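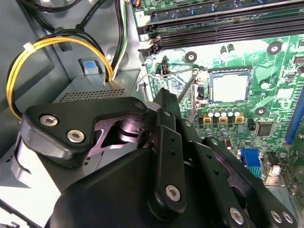
Open desktop case, green motherboard

Zaltanby Help Desk
Ticket: Constituent letters on the ferry subsidy bill filed under the wrong position
Product: Zaltanby Mail for Legislative Offices, with the Toson import add-on
Opened: 9 October 2025
Status: Resolved, kept open for follow-up

Original message from the Prukholm district office

Hello all, and thank you in advance for your patience with me. I run the mail desk for our state representative, and we have a floor vote coming up on the ferry subsidy. She likes to walk in knowing what the folks at home have told her, so I pull a tally of letters for and against. My tally says 89 in favor and none opposed. I love our district dearly, but I have read those letters, and I can promise you there are people in Prukholm who do not want one more dollar going to that ferry. One gentleman wrote four pages on it.

I tried logging out and back in. I tried the other browser. I also re-ran the report with the dates wide open, going back to May when the bill was first introduced, and got the same number. Could somebody take a look? I would hate for her to stand up and say the whole town agrees with her.

Reply, first pass

Good morning, and what a nice clear write-up, thank you. Volker Nolte here, I'll be staying with this one until it's done. I looked at your report settings and they are fine, so please don't go changing those. What I'd like to know is how the opposed letters came in. Were they typed in by hand, or did they arrive through the Birhane web form on her official page? If you could also send me the name of the issue tag exactly as it appears on your screen, capital letters and all, that would save us a round trip.

Reply from the office

Web form, nearly all of them. The four-page gentleman mailed his, and our intern scanned it. The tag is "Ferry Subsidy (House)". Now that I look there is also one called "Ferry subsidy" and I don't remember making it. I may have! It was a long summer.

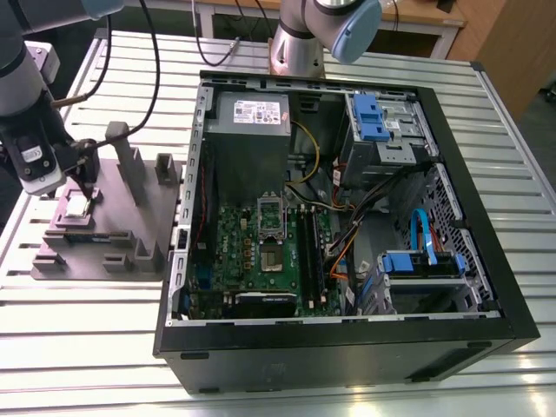
The second tag was the trouble, and I'm glad you spotted it. When the Birhane form was updated, it began sending a position field that Toson didn't recognize for this bill, so Toson made a new tag and put 55 letters under it with no position at all. They were received, they have dates and addresses, and the report still passed right over them. It's a bit like the memory module in that long slot at the front of the fixture, with the tower open right next to it — it's there on the table, but it isn't in the computer. Your letters were set down next to the issue in the same way.

What I did on our end

Mapped the new form field to the old position field.
Merged "Ferry subsidy" into "Ferry Subsidy (House)", keeping the original dates.
Re-ran the position step on the 55 letters. It marked 40 of them opposed and 13 in favor, and left two as undecided.
Added the scanned letter to the review queue. Scans don't get a position until a person reads them, and I didn't want to guess at anybody's four pages.

What I need from you

Please open the review queue and set the scanned letter yourself. Then run the tally again with the same wide dates you used before. You should see 102 in favor and 41 opposed, with the two undecided on their own line. If any reply letters have gone out thanking opposed constituents for their support, let me know and I'll pull the list — it happens, and a short note usually smooths it over.

Reply from the office

102 and 41, plus the two. Bless you. Only one wrong thank-you went out that I can find, and I'll call her this afternoon, she's in the phone book. Can you leave the ticket open until after the vote? We always get another pile the night before.

Reply

Happy to. I've set it to follow-up and the new mapping will catch anything that comes through the form. If a third ferry tag turns up, please don't delete it, just write to me here with the name.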